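Section 3. First Use and Care of the Small Saucepan

This section covers the Brovano small saucepan with two pouring spouts. For the larger pans and the lids, see Section 4.

Before first use

1. Remove the cardboard sleeve and peel the sticker off the base. If glue stays behind, rub it with a little cooking oil and leave it for a few minutes.

2. Wash the pan in warm water with ordinary dish soap. Polishing dust from the factory can remain inside, mostly around the rivets. Go over that area twice.

3. Rinse and dry with a soft cloth.

4. Fill the pan halfway with water, bring it to a boil, and pour the water away. The pan is now ready for food.

Note: The bottom of the pan has a brushed finish and the sides are polished. Fine circular lines on the bottom are part of the finish and can't be scrubbed out.

Checking the handle

Do this before first use and again every 3 months. The pan must be empty and cool.

1. Stand clear of the stove. Hold the pan out in front of you, with one hand close to where the handle joins the body and the other near the far end.

2. Press down gently with the far hand and hold the near hand still. There should be no movement or clicking at the joint.

3. Look at the rivets from inside the pan. They should sit tight against the wall with no dark gap around the edge.

4. If the handle moves, stop using the pan. A loose handle can't be tightened at home.

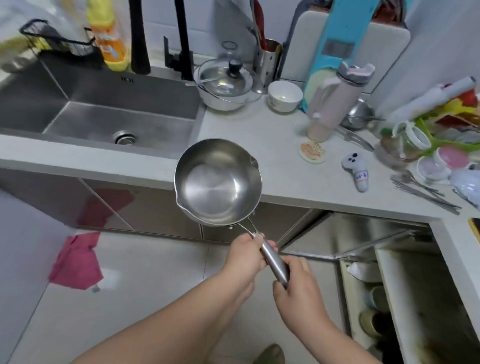 Figure 3-1. Two-handed hold for the handle check.

Caution: The handle is metal and gets hot on a gas burner, especially if the flame reaches past the base. Keep a dry pot holder within reach. Never use a damp one.

Pouring

The pan has a spout on each side of the rim, so it can be poured with either hand.

1. Turn off the burner and wait until the liquid stops bubbling.

2. Set the cup or bowl on a flat surface. Don't hold it in your other hand.

3. Bring the spout over the cup and tip slowly. If liquid runs back down the outside, the pan is too full or you are tipping too slowly near the end.

4. For sauces thicker than cream, use a spatula to clear the spout between pours.

Do not fill the pan closer than 2 fingers below the spouts. Milk needs more room than that.

Daily cleaning

1. Let the pan cool before it goes in the sink. Cold water in a hot pan can warp the base.

2. Wash with a soft sponge. Steel wool will leave marks on the polished sides.

3. For burned-on food, cover the bottom with water, add a spoonful of baking soda, and simmer for 5 minutes. Loosen what is left with a plastic turner.

4. Wipe the spouts from the inside out. Dried milk tends to collect in the fold.

5. Dry right away. White spots from hard water come off with a cloth dipped in vinegar.

Caution: Do not leave salted water standing in the pan overnight. It can pit the steel, and pitting is not covered by the Tendent warranty.

Storage

Hang the pan or stack it inside a larger pot with a cloth between the two. Store knives separately so the blades don't scratch the inside.

Questions about a loose handle or a damaged rim go to Archana Nigam at the parts desk. Have the number stamped on the base ready.

Section revised Jun 25, 2026.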